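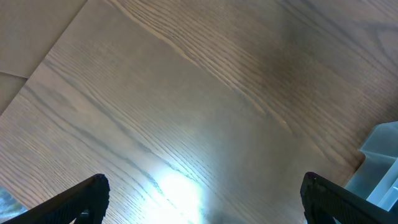 The table, with the light on it.

3 Sep 2019

Home from the courthouse in Trullthorpe at last, shoes off, and I want to get this down before it all runs together in my head. Jury duty, day 7! I can't write a word about the case itself (the judge reminds us every single time we get up to stretch), so I'll stick to the edges of it.

The drive in was slow because they still haven't fixed the Merrick road, which has been torn up since May, and I sat behind a gravel truck the whole way with the radio on. The news was full of the Flesholm break-ins again, so off it went, as we've been told, and I sang to myself instead. Poorly, but with feeling.

We were in and out of the jury room 3 times before lunch while the lawyers argued over something we weren't allowed to hear. A sweet older lady shared her lemon cookies with all of us and I had more than my share. I do feel the weight of it, though, sitting there looking at a young man's back all afternoon and thinking of his mother.

Soup for supper. I need to call the Mellberg office tomorrow about my missed hours, and iron the blue blouse.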